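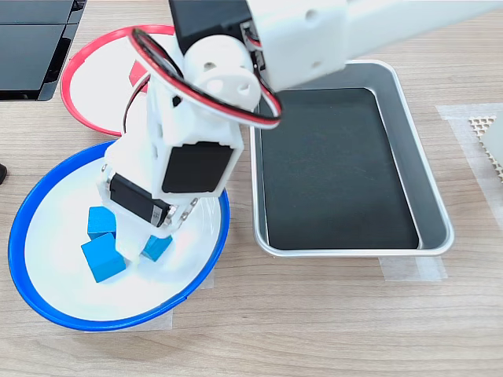 Booking a family hotel stay near a big attraction should be fun, and mostly it is, but the first time I did it I paid for a breakfast we never ate and a parking space we didn't need! So I've got a system now, and I'm going to walk you through it. I do the whole thing in one evening at home, at a table in light wood with a wide blue-rimmed bowl on it, and I don't open a single hotel website until steps one and two are done.

Step 1. Pick your park days first
Find out when the park is open, and for how long, before you look at rooms. We nearly booked Pornico for a weekend in March when half the rides were closed for maintenance (the kids would have mutinied). Write down two sets of dates that would work.

Step 2. Set a total, not a nightly rate
My limit for the last trip was 2,000 for everything – rooms, tickets, gas, food, the inevitable stuffed animal. A nightly rate tells you very little once resort fees and parking get piled on top.

Step 3. Get three prices for the same room
Check the hotel's own site, one comparison site, and then call the front desk. Yes, call! At the Hotel Escobar in Darnia I was quoted 149 a night online, and the man on the phone gave me the same rate with breakfast for the four of us thrown in. Have the room type written down so you're comparing the same thing each time.

Step 4. Price the package too
Hotel-plus-ticket bundles can be great or terrible. Take the bundle price, subtract what your tickets would cost bought separately, and see what's left for the room. Our bundle came to 2,281, so that one went straight in the trash. Watch the ages as well – some hotels charge adult rates from 12, and others let kids up to 14 stay at the child price.

Step 5. Ask the boring questions
What time does the pool close to children? Is the sofa bed already made up, or do you do it yourself? Does the shuttle run after the fireworks? My brother-in-law Jairo Arango skipped that last one at the Plireo Lodge and carried a sleeping five-year-old a mile and a half along the road.

Step 6. Book the cancelable rate, then check again
I take the rate I can cancel, even if it's a few dollars more, and put a reminder in my phone for two weeks before the deadline. If the price has dropped, I book the cheaper one and cancel the old one (in that order, please!). Print the confirmation and stick it in the glove compartment with the park tickets.

Posted Sun 6 November
14 comments
Share this post

Related posts
What to Pack for Two Days at a Theme Park
Connecting Rooms or One Big Suite?
Darnia With Kids: Where We Ate
Hotel Pools That Stay Open on Rainy Days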